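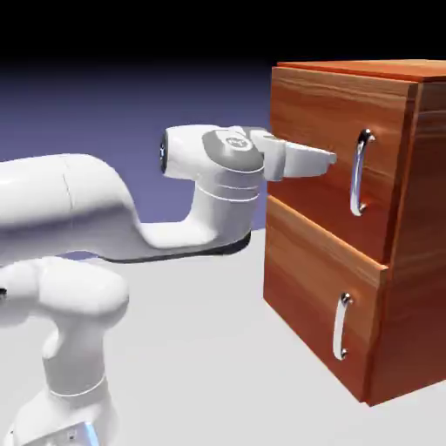

Wooden cabinet, two drawers, metal handle on the top one.

So I finally quit washing my hair every other day, and I have thoughts!

Some background for anybody new. My hair is fine, wavy on top, nearly straight underneath, and it gets greasy at the roots by the second morning. I'd been shampooing on that schedule since high school. Then Jovita Medrano, who has cut my hair since I moved to Triltdale, held up a piece from the back and said the ends felt like a broom. She wasn't mean about it. She told me to stretch my washes and quit scrubbing the lengths, and to give it until December before complaining to her.

The first 2 weeks were awful. I wore a bun to everything, including my cousin's baby shower, and you can see it in the group photo (no, I'm not posting it). I tried dry shampoo, but it made my scalp itch like crazy and left a chalky patch by my part that I kept finding in mirrors at work. Cornstarch, same story. Rinsing with plain warm water in between helped way more than either one.

By day 21 I could go four days. Not pretty on the fourth, but okay with a headband.

What I use now: the Kiva shampoo bar, scalp only, and whatever suds run down are all the lengths get. Then a blob of Stulau conditioner from the ears down, and I leave it in while I shave my legs. I comb it through with my fingers because my wide-tooth comb lost a tooth and the broken stub snags. I should throw that comb out. It's still in the shower.

A couple of you asked about hard water. Yes, ours is hard, and yes, bars can leave a waxy film. Mine did, mostly behind the ears. I do a vinegar rinse, one tablespoon in a big cup of cold water, every third or fourth wash, and pour it with my eyes shut tight. The smell goes away once it dries. Melquiades Solís left a comment on my last post saying lemon juice works too, but I have a paper cut pretty much always, so no thank you.

The breakage is better, I think? I used to get little short pieces all over the bathroom sink and now there's a lot less to wipe up. The ends I already had are still the ends I had, so I'm getting a trim on Sunday and then we'll see what the new growth does.

Oh, and the pillowcase! Karla Cuevas talked me into satin. I slide right off it, but my waves look so much better in the morning that I'm keeping it. I'll do a separate post on that once I've washed it a few times, and if you have one that stays put, leave me the name in the comments.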